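## How a Computer Mouse Knows Where It Is

A computer mouse has one main job. It measures how far your hand moves, and in which direction, and it reports this to the computer. The computer then moves the pointer on the screen to match.

Most modern mice are optical. A small light under the mouse shines on the surface below, and a tiny camera called a sensor takes pictures of that surface. A typical sensor takes more than 1,000 pictures every second. A chip compares each picture with the one before it. If a speck has shifted to the left in the new picture, the mouse has moved to the right.

The sensor needs a surface it can read. Wood grain and cloth work well. Clear glass works badly – most of the light goes straight through. Gaps are also a problem. On a garden table made of slats, the surface drops away at each gap, and the pointer may jump or stop.

A mouse pad solves this. It covers the gaps with one flat, even layer.
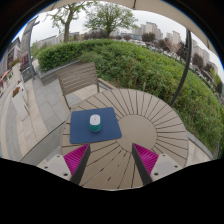
Meron Fikre wrote to us that a thick magazine does the same job on her porch table, although the pointer skips on the shiny pages. Shiny paper reflects light like a weak mirror, and the sensor can lose track of the specks. Plain paper or cardboard is better.

### Try it

You need an optical mouse, a computer and 2 surfaces, such as a pad and a slatted table.

1. Put the mouse on the pad.
2. Move it slowly in a straight line.
3. Watch the pointer.
4. Repeat on the bare table, moving across the slats.

Write down what the pointer did each time.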